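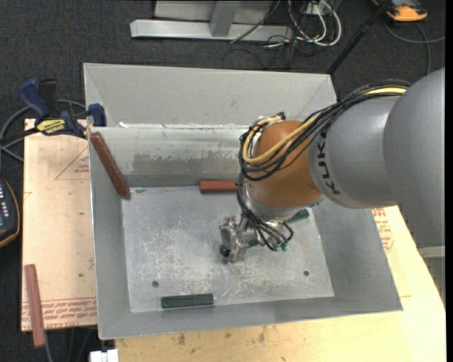
Lirstead Block Library Opens Its Sorting Bench This Saturday

Anyone who has ever dug through a box of mixed building blocks looking for one more long piece is going to love this. The Lirstead Block Library opens its sorting bench to the public on Saturday, and for the first time you can come in, pick through the painted blocks yourself and put together your own set to take home on loan.

The library has been lending wooden blocks to families, classrooms and day centers for a while now, but until this spring everything went out in sealed boxes. You got what you got. Borrowers kept asking for more reddish-brown pieces, or a box that was all dark green, or a mix with extra blocks for bridges, and the answer was always that the boxes were packed months ago and stacked to the ceiling.

So the boxes are being opened! Each one gets emptied a few blocks at a time into a shallow sheet-metal bin, where every piece can be turned over and checked for splinters, chipped corners and sticky spots before it goes back on the shelf by color. It's slow, and it is also weirdly fun. I stopped by meaning to stay for ten minutes and left after lunch.

"Metal is good for this because you hear a bad block," said Ismail Ashour, who runs the bench. "A sound one knocks. If it has a crack in it, you get a kind of rattle, and then you go looking." He let me try, and I was wrong twice before I got one right, but by the end of the morning I could pick out a cracked block with my back turned.

The bin has slanted walls, so blocks can end up leaning in a corner or lying flat against the divider. The floor of it is scuffed all over and nobody minds. Bar clamps hold it in place on a light wooden table, and Doaa Helmy would like visitors to please leave those clamps alone. She set the bench up and has already had to level it again after a curious crowd from the Orard after-school club came through.

The reddish-brown blocks are the heart of the collection. Most came from a set given by the old Toivonen furniture shop when it closed, cut from leftover lengths and finished in the same stain the shop used on its chairs. The dark green ones are newer and there are fewer of them, so the library is asking people to take no more than 12 green blocks in a set for now. More are on the way from a woodworking class at Groltalari, which has promised another batch in April.

A borrower's set can hold up to 83 blocks, the number that fits in one of the canvas bags at the front desk with the drawstring closed. You can take fewer. Ylva Sjöberg, who teaches second grade and has been borrowing from the start, came in early for a preview and walked out with a bag that was nearly all reddish-brown, plus a handful of green for "trees, roofs and one very long crocodile." Her class is building a town along the hallway outside their room and had run out of material somewhere near the train station.

Loans last three weeks and can be renewed twice if there's no one waiting. There is no charge, though a card is needed, and you can get one at the desk in the time it takes to spell your name. Blocks that come back damaged are fine. Mounir Chraibi sands and repaints on weekday evenings, and he says he would much prefer a dented block from a happy tower collapse to one that never left the bag.

The bench opens at 10 and the last bags go out at 3. Kids are welcome and so are adults without kids, of whom there have been plenty asking. Small children should have a grown-up next to them at the bench, as the blocks are solid and do hurt when they land on a foot (I checked).

If you have blocks at home that you'd like to pass on, bring them along. Plain wood or painted is fine, rectangular pieces are wanted most, and anything with nails or magnets in it should stay home. Set them on the donations shelf with a note saying where they came from. Ismail reads all the notes.

The Block Library is on the ground floor of the Lirstead Community Workshop. Use the side entrance and follow the sound of knocking.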